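4 Fitting and conditioning a solid timber worktop

4.1 Before you start

Read sections 4.2 to 4.6 in full before opening the oil. The instructions apply to the Aretti range of solid timber worktops and to workbenches built with the same tops. They do not apply to veneered tops. For veneered tops see section 7.

The top is supplied sanded and unfinished. It must be oiled on all faces, including the underside and both ends, before it is fixed down. A top oiled on one face only will take up moisture unevenly and may bow.

Leave the top in the room where it will be used for 48 hours before oiling. Lay it flat on battens with the wrapping removed, so that air can reach the underside. Do not lean it against a wall.

NOTE: If the top was delivered in February or in other cold weather, double this period.

You will need:
Julla worktop oil, 1000 ml
Lint-free cotton cloths
Abrasive paper, 240 grit
A non-scratch pad
Nitrile gloves
A metal container with a lid, half filled with water

4.2 First coat

1. Wipe the top with a dry cloth to remove dust. Do not use water or white spirit at this stage.

2. Shake the oil and pour a small amount into a clean dish. Do not pour directly from the tin on to the timber.

3. Work the oil into the underside with a folded cloth, following the grain. Oil the edges and both ends. End grain will need a second pass straight away.

4. After 20 minutes, wipe off all oil that has not been absorbed. Oil left standing will dry to a sticky film.

5. Leave overnight, turn the top over and repeat steps 1 to 4 on the upper face.

CAUTION: Cloths soaked in oil can heat up and catch fire without a flame. Put used cloths in the lidded container of water immediately. Do not leave them folded, bunched or in a bin.

4.3 Further coats

Apply 2 further coats to each face, leaving 12 hours between coats. Before each coat, rub the surface lightly with 240 grit paper along the grain and wipe clean. Cut-outs for sinks and hobs need an extra coat on the sawn edges.

The sheen will build with each coat. If the surface is patchy after the last coat, check it again when dry before adding more oil, as uneven colour often settles during drying.
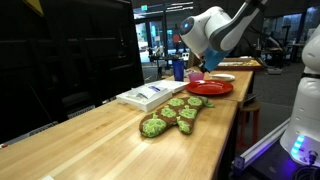
4.4 Fixing down

Timber moves across its width with the seasons. The slotted brackets in the Trusau fixing kit allow for this movement. Do not glue the top to the frame or cabinets, and do not screw through round holes in the rails.

1. Place the top in position, leaving a 4 mm gap at any wall.

2. Set the brackets with the slots running across the width of the top. At the front rail, place the screw at the front of the slot. At the rear rail, place it at the centre.

3. Drill pilot holes. Mark the drill bit with tape so that it cannot break through the upper face.

4. Tighten each screw until the washer is held, then slacken by a quarter turn.

The maximum spacing between brackets is 400 mm. A span of more than 68 cm without a rail beneath must be supported by an extra cross member (part listed in section 9).

4.5 Curing and first use

The surface may be used lightly one day after the last coat. Full curing takes two weeks. During this period, wipe up spills at once and leave nothing standing on the top overnight.

Do not place hot pans directly on the timber at any time, whether cured or not. Use a trivet. Iron and steel vessels left wet on the surface can cause black marks. For removal of these, see 4.7. 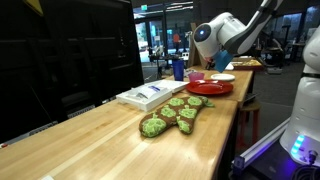 Fig. 4.2 Timber top with tableware and an oven mitt.

4.6 Routine care

Clean with a damp cloth and mild washing-up liquid, then dry. Do not use scouring powder, bleach or a steam cleaner.

Test the finish each month by letting a few drops of water fall on the most heavily used part. If the drops stand up as beads, no action is needed. If they spread and darken the timber within five minutes, dry the surface and apply one coat as in 4.2, upper face only.

Kavanagh hard wax must not be applied over Julla oil. The wax will not bond and will have to be sanded off.

4.7 Removing marks

Light scratches: rub along the grain with 240 grit paper, feather the edges and re-oil.

Black marks: sand as above. If the mark remains, move to 120 grit, then return to 240 before oiling.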